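Pale grey table top shows every bit of dust and I am losing my mind

Posted in Kitchen and Dining > Cleaning and Care

Natália Tavares
Joined in November, 5 posts

Hello all, long time reader, hardly ever post, but I've run out of people in my house who will listen to me about this.

We swapped our old dark dining table for a pale grey one, very smooth, a bit of a satin finish to it, bought from Mendes when they were clearing the showroom. I love it. I love it for the ten minutes after I've cleaned it. Then I sit down with a coffee, the light comes in low across it and there they are, tiny pale specks everywhere, like somebody has shaken a tea towel over it. I wipe it again, the specks move to a different bit. I wipe it a third time and now I've got specks AND a sort of whitish smudge where I've rubbed too hard with the cloth, and the smudge doesn't want to go anywhere.

I've tried a damp microfibre cloth, a dry microfibre cloth, kitchen roll (terrible, don't), and a spray called Trotard that my sister swears by and that left the whole thing looking streaky for a day. I haven't used anything scratchy on it and I'm scared to. The leaflet that came with it says "wipe with a soft cloth" and that's your lot.

The other half of my problem is the bowls. I've got a set of dusty pink ones, quite chunky with a thick rim, that I use for absolutely everything: porridge, nuts, keys, the dog's tablets, whatever. They live on the table because there's no room for them in the cupboard, and I'm worried that dragging them about is what's making the marks.

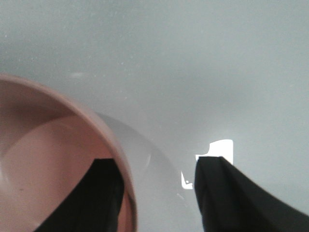 They aren't shiny, they're more of a matte finish round the top, and they're that salmony sort of pink that goes beige inside depending on the light. Every crumb shows up in them as well. You can wash one, dry it, put it down, come back after lunch and there's one dark little speck sitting in the bottom looking at you. I don't know if it's pepper or coffee or a bit of the dog. At this point I'd believe anything.

So what I want to know is, is there a way of cleaning a pale smooth table so it stays looking clean for longer than a coffee, how do I shift a whitish smudge without making it worse, and should I be putting something under the bowls? I had a look at the Corko mats and they seem nice enough but I don't want to cover up the table I've just paid for, if that makes sense.

Please don't tell me to buy a tablecloth. My mother-in-law has told me to buy a tablecloth.

Thank you in advance!

saltmarsh_kev
Joined 5 years ago, 100+ posts

Had the same thing with a pale grey desk, so you have all my sympathy. What you're seeing is mostly lint and house dust, and a fair bit of it probably comes off the cloth you're using to get rid of it. I went round and round with this for weeks before I worked out that my "clean" microfibres had been going through the wash with the bath towels and were coming out furrier than they went in.

What I do now, and it takes under 5 minutes:

First I dust it dry. Not with a cloth, with one of those soft brushes on the hoover, held so it's only just touching. If you haven't got one, a clean dry paintbrush, a big wide soft one, sweeping everything towards one end and into your hand. You want the loose stuff gone before any water goes near it, otherwise you're making a very thin soup and spreading it about.

Then a bowl of warm water with 2 drops of washing up liquid in it. I mean drops. Nearly everybody uses far too much and the leftover soap dries as a film, and the film grabs the next lot of dust, which I'd bet money is why it looks bad again so quickly. Wring the cloth until you can't get any more out of it, wipe in straight lines from one end to the other, then go over it with plain water the same way. Then dry it properly with a flat weave cloth. An old cotton pillowcase is brilliant for this, or a glass cloth, the sort with no loops in it. Don't leave it to dry on its own.

For the smudge, I'd try the plain water first before anything clever. Warm, well wrung cloth, lay it on the mark for a minute and let it sit, then wipe and dry. If it's spray residue it ought to lift. I had the same from a polish on my desk and it needed three goes over a couple of days, so don't panic if it's still a bit there after the first try. If it's still there after a week then it might be the finish that's been rubbed, and that's a different conversation, I'd ring the shop before you do anything else.

Whatever you do keep well away from the melamine sponge things. They're very fine sandpaper when you get down to it. They will take the smudge off and they'll leave you a shiny patch instead, and you'll see that every time the sun's out. Ask me how I know. (It's under my monitor now.)

On the bowls: have a feel of the bottoms. Turn one over and run your finger round the ring it stands on. If it's smooth all round you've got nothing much to worry about, just lift them instead of sliding. If it catches at all, that's your culprit, or it will be one day. You can get little clear felt or rubbery dots to stick on, but they come off in the washing up and you'll be finding them in the plughole, so for anything you eat out of I wouldn't bother. For the one with the keys in it, yes, stick some on, it never gets washed anyway.

And dust the lampshade. If there's a light hanging over the table, go and look at the top of it. I'll wait.

Natália Tavares

Kev. The lampshade. I am so ashamed. I've had it down on the kitchen floor and it was like a felt hat.

Also you're right about the washing up liquid, I was giving it a proper squeeze. And my cloths do go in with the towels. Going to try the whole routine on Sunday when everybody is out and I can have the table to myself. What do you do with your cloths now, do they get their own wash? I can't see me running the machine for three cloths.

saltmarsh_kev

I save them up in an old pillowcase until there's enough to be worth it, then 40 degrees, a small amount of liquid, no softener whatsoever, and hang them up to dry. Softener clogs them and then they just push the dust about. If you can't be bothered with that then put them in with shirts or something else smooth. Anything but towels and fleeces.

bridie in the box room
Joined last year, 12 posts

tablecloth

sorry!! couldn't resist. I have a Raltent one in the kitchen, wipe clean, looks fine. mine is over a pine table that the kids have destroyed though so it's not the same thing

pommes_dauphine
Joined 2 years ago, 64 posts

Kev has said most of it, so I'll just add what I'd do about the bowls, as I'm a bit of a bowl person (I've got far too many and half of them live on the table too).

You don't need a mat under each one. I tried the Corko rounds and they're perfectly decent but a cork mat drops little bits of cork, and on a pale table you'd be back on here complaining about brown specks instead of white ones. What works for me is one tray. All the daily bits go on the one tray, the bowl with the keys, the pills, the pen that doesn't work, and then when you want to wipe the table you pick up a single thing and move it. It made far more difference than any cleaning product did, purely through not having to shift eleven objects before I could start. I got lazy about wiping when it was a palaver and now I do it while the kettle's on.

Get a tray in something mid-toned if you can. Mine's a sort of oatmeal colour and it forgives a lot. Pale grey and plain pink are both lovely but neither of them hides a thing, as you've found out.

For matte bowls, the insides tend to hang on to coffee and tea and turmeric a bit more than glossy ones. I leave mine to soak with a spoonful of bicarb in warm water, half an hour or so, and then use the soft side of the sponge. Dry them with the same sort of flat cloth Kev's on about, and put them away upside down if they're not being used, on a shelf or on the tray or wherever. Upside down is the whole answer to your mystery speck! An open bowl sitting on a table all day is going to catch whatever's floating about. I have a cat, so I don't enquire too closely.

If you do have a rough foot ring on any of them, and they're pottery, you can smooth it off with a bit of very fine wet and dry paper, used wet, over the sink. Gently round and round, rinse, feel it, do it again. It takes hardly any time. Wear an old top, don't do it dry as the dust isn't good for you, and try it on your least favourite one first. If they're plastic or melamine or something then ignore all of that, they won't scratch anything much so long as there isn't grit trapped underneath.

I'd disagree with Kev on one small thing, which is that I don't use any washing up liquid at all most days. Plain warm water and a dry off, and soap only when there's something greasy. My table's a different colour though, so take that with a pinch of salt.

Let us know what happens with the smudge.

Natália Tavares

Update for anyone who finds this later. Did the brush, then the two drops, then plain water, then dried it with a pillowcase like a madwoman. It looked gorgeous and it still looked pretty good by teatime, which is a record. The smudge is fainter. It hasn't gone, but I can only find it now if I get my head right down and look along the table, and I've been told to stop doing that.

Checked the bottoms of the bowls and one of them does catch a bit on one side, so that one's been put on key duty for the time being. Haven't been brave enough for the sandpaper yet. Tray is on order.

The spray has gone back to my sister.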